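用了两个月的 Holub 手冲壶，说说我为什么舍不得换

先交代一下背景：我冲咖啡第四年，水平一般，胜在每天都冲。之前用的是一把很普通的细口壶，壶嘴有点歪，出水总往左边偏，我居然也就这么忍过来了。四月份终于下决心换，挑来挑去，最后买了 Holub 的温控手冲壶，382 块，没赶上什么活动。

拿到手第一感觉是轻！装满水之后手腕也不酸，重心落在把手下面一点的位置，倾斜的时候不会突然往前栽。这点在店里空壶试拿是试不出来的，建议大家试的时候请店员帮忙装上水。

出水是我最想夸的地方。以前我想要细水流，得屏住呼吸，现在随手一倒就是很稳的一条线，停也停得干脆，壶嘴下面不挂水珠。我拿浅烘的豆子试了好几天，15 克粉，闷蒸之后分三段注水，总水量 216 克，尾段的涩味比以前少了很多。当然不全是壶的功劳，我中间还换了一次磨豆机的刻度，但粉床确实比以前平整，冲完看一眼心情都好。

温控部分也说几句。设定温度用的是底座上的旋钮，一格一度，阻尼感很舒服，我没事就想拧两下。我一般浅烘用 93 度，深烘降到 87 度。保温时间偏短，到点自动停，如果你喜欢慢悠悠地冲第二壶，得再按一次。显示屏亮度没法调，晚上关了灯有点刺眼，我拿了块擦杯布搭着。

声音比我预想的大。烧到后半段会有一阵呼呼声，早上六点半家里还有人睡觉的话，记得把厨房门带上。

清洁很省心。壶口够大，我的手能整个伸进去，水垢用柠檬酸泡一泡就掉。壶盖里面有一圈密封胶条，缝隙容易藏水，我每次洗完都把盖子翻过来晾着。第一次用之前一定多烧两遍水倒掉，新壶的味道还是有的，我烧到第三遍才闻不出来。
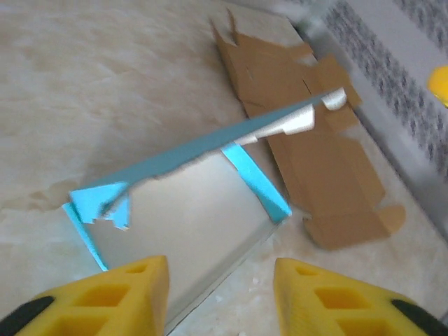
黄色夹指，镂空格纹的一面

再跟另外两把壶比一比。Starley 那把我在朋友 Viera 家用过一阵，颜值高，木把手很好看，可是壶嘴更粗，适合水流大、冲得快的人，一人份反而不好控制。Omar 的入门款便宜不少，没有温控，要自己插温度计，预算紧的话完全够用，我最早学冲咖啡就是借的这一款。要是三把都摆在面前让我重新选，我还是会拿 Holub。

挑剔的地方有两个。一是电源线太短，我的插座在灶台另一头，只能另外接插排。二是刻度线印在壶内壁，白天还行，灯光暗一点就得凑近了看，我现在索性把壶放在秤上加水。

适合谁呢？每天至少冲一杯、对水流有点要求、又不想花上千块的朋友，我觉得可以放心入。只喝胶囊或者偶尔周末冲一次的，用家里现有的壶就好，把钱留着买豆子更开心。

给个分数的话，满分 5 分我给四分半，扣的半分给那根电源线。后面打算拿它冲一阵日晒豆试试，再把水温往下压两度，有结果了回来更新在评论里。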